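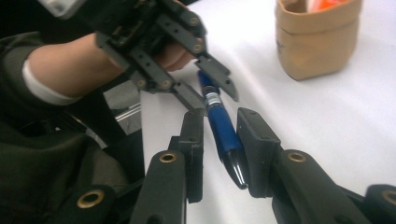
Blauer Kugelschreiber mit silberfarbenem Metallring und konischer Spitze in Schwarz und Chrom

Kugelschreiber mit Griffzone

Ein Kugelschreiber mit Griffzone (im Fachhandel auch Griffzonenkugelschreiber, kurz GZK) ist ein Schreibgerät mit Kugelspitze, dessen Schaft im vorderen Bereich eine gesonderte Auflagefläche für Daumen, Zeige- und Mittelfinger aufweist. Die Griffzone kann als Hülse aus weichem Kunststoff aufgezogen, im Zweikomponentenspritzguss angeformt oder durch Rillen und Noppen im Schaftmaterial selbst gebildet sein. Das Schreibprinzip unterscheidet sich nicht von dem anderer Kugelschreiber: Eine drehbar gefasste Kugel nimmt Schreibpaste aus der Mine auf und überträgt sie beim Abrollen auf das Papier.

Aufbau

Der Schaft besteht meist aus Ober- und Unterteil, die verschraubt oder gesteckt sind. An der Trennstelle sitzt häufig ein Mittelring aus Metall oder metallisiertem Kunststoff. Er deckt die Fuge ab, versteift die Verbindung und dient bei Drehmodellen als Lauffläche. Ist der Ring gerippt oder gerändelt, lassen sich die Schaftteile leichter gegeneinander verdrehen. Bei manchen Bauarten gehört der Ring fest zum Oberteil, bei anderen liegt er lose auf einem Absatz und kann beim Öffnen des Stifts verloren gehen.

Das Unterteil nimmt die Mine und gegebenenfalls die Druckfeder auf. Nach vorn schließt es mit einem konischen Spitzenstück ab, durch dessen Öffnung die Minenspitze austritt. Das Spitzenstück wird bei einfachen Ausführungen mit dem Schaft in einem Stück gespritzt, bei höherwertigen als eigenes Teil eingeschraubt. Gebräuchlich sind Messing mit Chrom- oder Nickelauflage sowie verchromtes ABS. Schwarze Flächen am Spitzenstück sind lackiert, durchgefärbt oder als Teil der Griffhülse ausgeführt.

Die Mine trägt am vorderen Ende die eigentliche Schreibspitze. Sie besteht aus einer Fassung, meist Messing, Neusilber oder Edelstahl, und einer Kugel aus Wolframcarbid. Der Rand der Fassung ist so weit über die Kugel gebördelt, dass diese nicht herausfallen kann, sich aber frei dreht. Feine Kanäle im Kugelbett führen die Paste nach.

Griffzone

Die Griffzone beginnt in der Regel kurz hinter dem Spitzenstück. Ihre übliche Länge beträgt mindestens 30 Millimeter, damit unterschiedliche Griffhaltungen möglich sind; bei Modellen für den Schulgebrauch reicht sie mitunter bis zur Schaftmitte. Der Durchmesser liegt je nach Modell bei 9 Millimetern oder darüber. Dickere Griffzonen verringern den Beugewinkel der Finger und werden bei Gelenkbeschwerden bevorzugt.

Als Werkstoffe kommen vor allem thermoplastische Elastomere (TPE), Silikonkautschuk und selten Naturkautschuk in Betracht. TPE lässt sich auf Polypropylen anspritzen und haftet dort ohne Klebstoff. Silikonhülsen werden gesondert gefertigt und über einen verjüngten Schaftabschnitt gezogen. Eine dritte Gruppe bilden Lacke mit weicher Oberfläche (Soft-Touch-Lacke), die den gesamten Schaft bedecken können und keine abgesetzte Griffzone benötigen. Hülse und Lack sind von außen nicht immer sicher zu unterscheiden. Bei Hülsen ist meist eine umlaufende Kante tastbar.

Bauarten

Druckkugelschreiber besitzen am hinteren Ende einen Druckknopf, der über eine Rastmechanik die Mine gegen die Feder vorschiebt. Bei Drehkugelschreibern wird die Mine durch eine Kurvenbahn bewegt, sobald Ober- und Unterteil gegeneinander verdreht werden. Kappenmodelle haben eine feststehende Mine; die Kappe schützt die Spitze und wird beim Schreiben hinten aufgesteckt. Daneben gibt es Mehrfarbkugelschreiber mit 2 oder mehr Minen, deren Griffzone wegen des größeren Schaftdurchmessers oft kürzer ausfällt.

Kugelschreiber mit Eingabespitze (Stylus) tragen am hinteren Ende zusätzlich eine leitfähige Kuppe für berührungsempfindliche Bildschirme. Die Kuppe ist dem Verschleiß stärker ausgesetzt als die Griffzone und bei einigen Modellen austauschbar.

Schreibpaste und Schriftfarbe

Klassische Kugelschreiberpaste ist ölbasiert und zähflüssig. Sie trocknet auf saugfähigem Papier rasch und läuft bei waagerechter Lagerung nicht aus. Niedrigviskose Pasten gleiten leichter, neigen aber bei längerem Schreiben zur Tropfenbildung am Kugelrand. Die Schaftfarbe gibt bei vielen Modellen die Schriftfarbe an, verbindlich ist diese Zuordnung nicht. Auskunft gibt im Zweifel die Beschriftung der Mine oder ein Schreibversuch.

Die Schreiblänge hängt von Minenvolumen, Kugeldurchmesser, Schreibdruck und Papier ab. Für die Großraummine des Modells Balier nennt der Hersteller Totusar fast 2000 Meter. Solche Angaben werden maschinell unter gleichmäßiger Belastung ermittelt und im Alltag selten erreicht.

Alterung und Pflege

Weiche Griffzonen altern schneller als der übrige Schaft. TPE und Soft-Touch-Lacke können durch Hautfett, Handcreme, UV-Licht und Wärme klebrig werden. Ursache ist bei TPE häufig das Auswandern von Weichmacherölen, bei Lacken auf Polyurethanbasis die Hydrolyse der Polymerketten. Silikon ist gegen beide Vorgänge weitgehend beständig, zieht jedoch Staub an.

Zur Reinigung genügt ein feuchtes Tuch mit etwas Spülmittel. Alkoholhaltige Reiniger greifen Lacke an und können verchromten Kunststoff entlang feiner Risse unterwandern. Aufgezogene Hülsen lassen sich bei einigen Modellen nach vorn abnehmen, nachdem das Spitzenstück herausgeschraubt wurde.

Setzt die Schrift aus, liegt die Ursache meist in eingetrockneter Paste oder Papierfasern im Kugelbett. Kreisende Bewegungen auf rauem Papier genügen in vielen Fällen. Längeres Überkopfschreiben lässt Luft an die Kugel treten und führt bei drucklosen Minen ebenfalls zu Aussetzern.

Entsorgung

Kugelschreiber mit Griffzone sind Verbundprodukte und gelten als schlecht verwertbar. Angespritztes TPE lässt sich vom Trägerkunststoff mit einfachen Mitteln kaum trennen. Aufgezogene Hülsen und geschraubte Metallteile erleichtern die Zerlegung. Durch Minenwechsel verlängert sich die Nutzungsdauer, sofern ein gängiges Minenformat verwendet wird.

Literatur

Solomiia Hrytsenko, Dumisani Lekota: Griffzonen an Schreibgeräten. Werkstoffe und Verarbeitung. Verlag Melnychuk.
Miroslava Kostiuk: Klebrige Oberflächen. Zur Alterung weicher Beschichtungen. In: Kondach. Hefte für Gebrauchsgerät.
Fung-ping Tai: Die Kugelspitze. Fassung, Bördelung, Pastenfluss. Verlag Melnychuk.

Siehe auch

Druckbleistift
Gelschreiber
Großraummine
Tintenroller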